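Tromon Two-Arm Station: Set-Up and Operator Guide
Section 6. Recording examples for the box task

6.1 Before you start

Read this section with some doubt. The sales sheet for the Dramum learner says that 300 examples will get you a working box task. Our own experience is that 300 examples from a careful operator gets you a start, and that 3000 from a careless one gets you a mess that takes longer to sort than it took to record. Plan your sessions around the first number and don't promise anyone the result.

You will need the station powered and homed (Section 3), both arms passed through the grip check (Section 4), and a session name entered in Jeren, the recording program. Leave the session name field blank and Jeren will make one up for you. You won't find it again.

CAUTION: Keep hands, sleeves and lanyards outside the rails while either arm is live. The pause key stops the recording. It does not stop the arms. Use the red stop button for that.

6.2 Laying out the work area

1. Put the arms in the rest position and wait for Jeren to show READY.
2. Set the raised board in the center, long side running front to back.
3. Scatter the snack boxes on both sides of the board. Stand one or two up, lay others down, turn some at an angle. Let a couple of them touch.
4. Check that each box can be reached by at least one arm without crossing over the other.
5. Save the start photo.

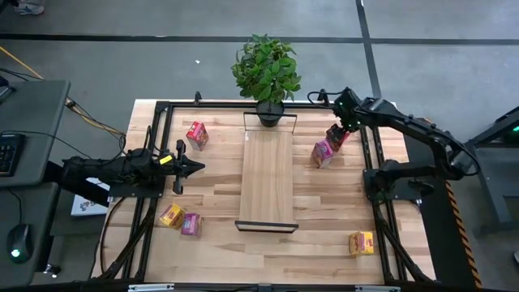 Change the layout after every take. Operators get comfortable and start putting the boxes back in the same spots, and the learner then picks up the spots and ignores the boxes. The "auto-variety" setting in Jeren claims to make up for this by shifting the colors and lighting in the recorded video. It can't move a box. Leave it off until you have a baseline to compare against.

Note: Crushed boxes are fine to keep using for a while. A box that has been squeezed so often it folds under the gripper should be thrown out.

6.3 Recording a take

1. Press the left pedal. Wait for the tone before you move anything.
2. Work one box at a time. Approach, close, lift, carry, set down, open.
3. Keep the speed setting at 70. The dial goes to 100, and at 100 the video smears on fast turns.
4. If you miss a grip, go back and try again within the same take. Recoveries are worth having.
5. If you drop a box outside the rails, stop. Press the right pedal and mark the take BAD.
6. When the last box is down, return both arms to rest and press the left pedal again.

6.4 Checking what you recorded

Jeren gives each take a quality score. We have never worked out what it measures. Araceli Sandoval compared the scores with her own notes on 100 takes and found that long, hesitant takes often scored higher than clean ones. Use the score to spot missing video and nothing else.

Watch every take at double speed. Reject any with a frozen camera view, a hand over the rails, or an arm that jumps.

CAUTION: Rejected takes stay in the upload folder until you empty it. The Nyarko sync tool sends everything in that folder, rejected or not, in spite of what its help page says.

Report repeated arm jumps to Mark Anthony Pascual with the session name and take number. Do not re-home the arm first, as that clears the error log.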